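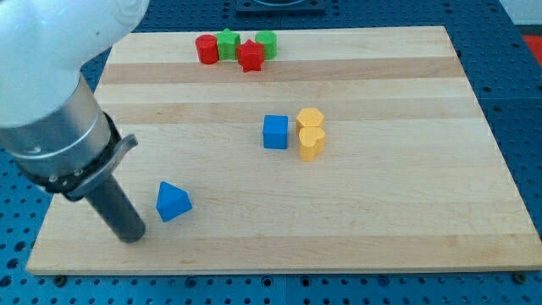 How long does it take a student team to get a robot arm pushing blocks where you tell it to? For us, two months of evenings, and most of that went into everything except the robot.

---

OK so a few people asked for an update on our club project, so I'm going to do a little thread. We're the robotics club at Faruddale, we have one arm, one board, a bunch of colored blocks, and a demo day coming up in March. I'm one of the people writing the control code.

---

The task sounds so easy when you say it out loud. Somebody types "push the blue triangle over to the blue cube" and the arm does it. No grabbing, no lifting, just a plain round rod on the end of the arm and a lot of nudging.

---

Pushing is way harder than I thought it would be!! If you hit a cube dead center it slides nicely. Hit it a tiny bit off and it spins away from you. The stars are the worst (all those points) and the heart does its own thing depending on which side you come from.

---

First thing we tried was writing rules by hand. Go behind the block, line up, push forward, check, repeat. It worked great on cylinders. On the triangle it just chased the thing all over the board until somebody hit stop.

---

So in February 2024 we voted to switch to learning from demos. One person drives the arm with a game controller, the computer records what they did, and later the model tries to copy it. We've got over 800 short runs saved now and my thumbs can feel every one of them.

---

Our goal is 4000 before March. Yes I know. There's a sign-up sheet, and there's a snack drawer for people who take the late slot.

---

Fun fact about demos - everybody drives differently. Some people do long smooth pushes, some people do tap tap tap. The first model we trained on the mix would start a long push, change its mind halfway, and then tap. We ended up agreeing on a house style (medium pushes, back off between each one) and had to toss 181 of the early runs. That hurt.

---

Someone in the replies asked about the software. The recording part is a little tool we wrote ourselves called Priltel. It saves the camera view, where the arm is, and the sentence that goes with the move. The training part is Tronska, which an older group in the club started, and which has almost no comments in it. I've been adding some. You're welcome, future members.

---

The sentences matter a lot more than I expected too. "Move the heart next to the hexagon" and "put the yellow heart by the yellow hexagon" should mean the same thing, and our model treated them like two different planets. Now whoever isn't driving writes each instruction 2 different ways.

---

Where we are today: it's pretty good at getting one block to another block when there's open space between them. It's bad at pulling a single piece out of a tight group without dragging the neighbors along. Both colors of star get mixed up more than I'd like.

---

Next up is the Pearce room on demo day, which has totally different lights from our lab, so we're going to record a batch of runs with the blinds open and another with them shut. If you're in the club and reading this, please take a slot, Thursday is wide open.

---

Will post again once the next model finishes training. If anyone has done pushing with star shapes and has tips, my replies are open - I will read every single one.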